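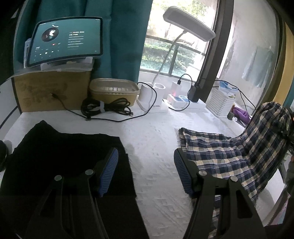 One respondent in Ongart wrote that she had never decided to keep anything; clothes stayed in the house until somebody moved or a cupboard had to be emptied. Several others gave much the same account, and it fits the survey returns better than the model of yearly sorting we began with.

4.2 Garments out of use

Of the 158 households that sent back the January questionnaire, 40 per cent said they had at least one garment that no one in the home had worn for two winters but that they did not regard as unwanted. We call these garments out of use, to keep them apart from discards, which the household has already agreed to part with. The line between the two is not always firm. In Grandham, bags put by for the charity shop were sometimes reopened, and things taken out of them went back into drawers.

Shirts, jumpers and children's coats made up most of the entries under this heading. Shirts were the most often mentioned, and the reasons given were mainly small ones: a missing button, a collar that had gone thin, a sleeve that was now too short. Respondents tended to describe such faults as easy to put right. Few had done so. When we asked in the 19 follow-up interviews what stood in the way, the usual answer was finding the thread or the time — cost was hardly mentioned, and lack of skill came up less than we had expected from earlier work on mending. Everyday shirts such as the one in Figure 3 fall within our class of light woven garments, which also takes in blouses and thin cotton trousers.

Figure 3. Checked shirt on a tabletop.

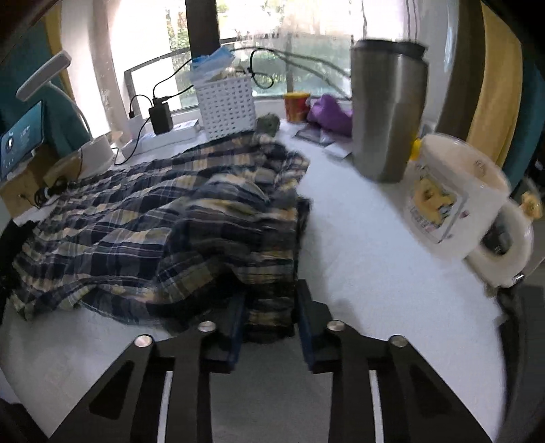

The class was set up before the interviews and we did not change it afterwards, although knitted polo shirts sit awkwardly beside it and were coded with jumpers.

The two towns differed in one respect. In Ongart, where the Fomwood mending sessions had been running for eight years, respondents were more likely to name a particular repair that a garment needed. In Grandham they more often wrote "needs seeing to" or left the box blank. We cannot say from these data whether the sessions led to more repairs. Attendance was not recorded by household, and the Ongart sample was older. Section 4.3 takes up the question of age, using the Grallham pilot returns for comparison.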